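The Long Way Round to Wakesden
A local history society packs its bags, its thermoses and one very heavy ledger

By Vlasta Stojanovska
Feb 1, 2019

The bus was late, and I was glad of it, because it gave me time to find my other glove and to hear the first argument of the trip, which was over the proper way to say Wakesden. Half of the Clunus Historical Society says it with a long first syllable, the way you would say "wake up." The other half, mostly the older members whose grandparents came from there, says something closer to "Waxen," and they say it firmly. By the time the bus pulled up in front of the library the question had not been settled, and I can report that it still hasn't been, though we have now been there and asked. (The woman at the gas station said it both ways in one sentence.)

Our society has been meeting in one form or another since before I was born. We do what such groups do everywhere. We read old letters aloud, we fuss over gravestones, we put on a supper in the fall with too many pies. But we had never gone anywhere together farther than the county courthouse, and last winter, when someone at the back of the room said we really ought to go see where the town came from, I think a good many of us were surprised to find our hands in the air.

I should explain that Clunus was settled out of Wakesden. Thirty-odd families left the one place and founded the other, and they carried the road names, the church pattern and several of the feuds along with them. If you have ever wondered why our Mill Street has no mill on it, the answer is that the mill is in Wakesden, 148 miles away, where it has been sitting beside its own Mill Street all along. I had known this as a fact for most of my life. I had never stood on the other Mill Street and felt how odd it was, that it bends in the same place ours does, and that there is a creek there to make it bend. Ours just bends.

We arrived a little after noon and were met in front of the Ragnarsson House by what seemed to be most of the town. There were children with a banner. There was a brass quartet, very red in the cheeks. We had been told to expect a tour and a sandwich, and I am afraid some of us had dressed for a tour and a sandwich, and there we were in our walking shoes being welcomed by the mayor.

The Ragnarsson House is the one you have seen on the cover of our newsletter, the square brick place with the two chimneys and the door set off to one side. It was built by Anders Ragnarsson, who had a store on the ground floor and a family of eleven above it, and who kept, from his first day in business until very nearly his last, a ledger. If you came into the store for nails, he wrote down the nails. If you came in for nails and told him your wife was poorly, he wrote that down too. He wrote down the weather, the price of lamp oil, who had been seen walking with whom, and what he thought of the new preacher, which was not much for the first year and then, after the business with the frozen well, a great deal.

The ledger is kept upstairs in what used to be the boys' bedroom. It runs to 300 pages, bound in boards, and it takes a strong person to lift it. We went up in groups of six because of the floor. I was in the second group, and I spent the wait in the downstairs hall looking at a framed seed list and listening to the feet overhead, and the long silences between the feet.

When it was our turn, the guide had the book open to the spring the families left. I don't know what I had expected. A speech of some kind, I suppose. We are used to thinking of that spring as the beginning of something. Ragnarsson was being left behind, though, and what he saw was a third of his customers settling up and going. The entries are very plain. So-and-so, paid in full. So-and-so, paid all but forty cents, let it go. So-and-so, took rope, flour, needles, one kettle, and shook my hand. There is a whole page of these. At the bottom of the page he has written, "Quiet in the store today."

One of our members found her own great-great-grandfather there, the one who owed the forty cents. She laughed so hard that she had to sit down on the window seat, and afterward she went downstairs and put two quarters in the donation box and asked for change. They gave it to her. I understand the dime is going to be framed.

I have been thinking since then about how we tell the story at home. In our version the families set out brave and forward-looking, with their eyes on the valley, and everyone they left behind simply drops off the back of the page. We have a mural to that effect in the post office. It had never once crossed my mind, in all the years of buying stamps under that mural, to wonder what it was like in Wakesden the next morning. The school there lost its teacher. The church lost its only decent bass. There is a letter in the Wakesden collection, from one sister to another who had gone, that spends two pages on chickens and then says, right at the end and in smaller writing, that she has been setting the table wrong.

After the house we walked. It was cold enough that the quartet had gone home, and we went along Mill Street and up past the old schoolyard to the burying ground, where the stones have the same names as ours and, on the older ones, the same willow tree carved at the top with its branches all going to the left. We have always said that our first stonecutter was left-handed. He may well have been, but he learned his willow here, from somebody, and that somebody's willows lean the same way. I took far too many notes about this and will be happy to share them with anyone who asks and several people who don't.

Then came the reception, and I do want to say a word about it, as it went on for the rest of the afternoon. It was held in the Zosari Room, which is the long room at the back of the Wakesden library, named for the family that gave the money for the roof. They had laid out ham and rolls and a potato dish that I would drive back for. There were about a dozen kinds of cookie. There was coffee, and then when that was finished there was more coffee, and people who had been strangers at noon were leaning over one another's shoulders to look at photographs of barns.

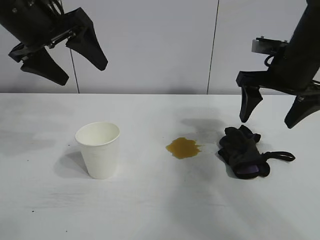 A paper cup and a small brown spill on a white tabletop.

I sat for a good while with a retired surveyor who had spread out his copies of the early maps. He had a theory, and he had clearly been waiting some years for people from Clunus to try it out on. He believes the thirty families never meant to stop where they did. The road in his oldest map runs right on through our valley and over the ridge, and he thinks they were headed for the river towns, got as far as the creek crossing in March with the mud up to the axles, and sat down to wait for it to dry. "And you're still waiting," he said, and passed me the cookies. I told him we had a founding proclamation. He asked me what date was on it. I had to admit that it was written the year after.

I don't know if he is right. Our own papers are thin for those first months, thinner than I like, and there is one line in the church book about "the wagons being yet loaded" that I have always read as meaning the families had only just arrived. It could be read the other way. I went back to it the night I got home, still in my coat, and I read it the other way three times, and it works perfectly well. I would ask anyone with family papers from that year, even a scrap, even a recipe with a date on it, to please bring them to the next meeting. We have a scanner now and we are very careful.

There were some speeches toward the end. Their president gave us a copy of the seed list, and ours gave them a quilt block and a print of the post office mural, which they were kind enough to admire. Somebody proposed that the two societies should read through the ledger together, a few pages a month, each group typing up its share and sending it along to the other. It was the kind of thing people say when they are full of ham. But a sheet of paper went around the room, and when it came back it had names down both sides.

So we have begun. Our first pages cover a wet autumn, a quarrel over a fence, and the sale of a great many candles. Ragnarsson's handwriting is small and tilts when he is tired. He had trouble with his sevens. If you would like to help, you don't need any experience, only decent eyes and some patience with the spelling of "molasses," which he never managed the same way two days running. We meet in the reading room upstairs at the Clunus library, and there is usually pie.

The Wakesden people are coming to us next, once the roads are better. We will need beds for them, and drivers, and someone who is willing to stand on Mill Street and explain the bend.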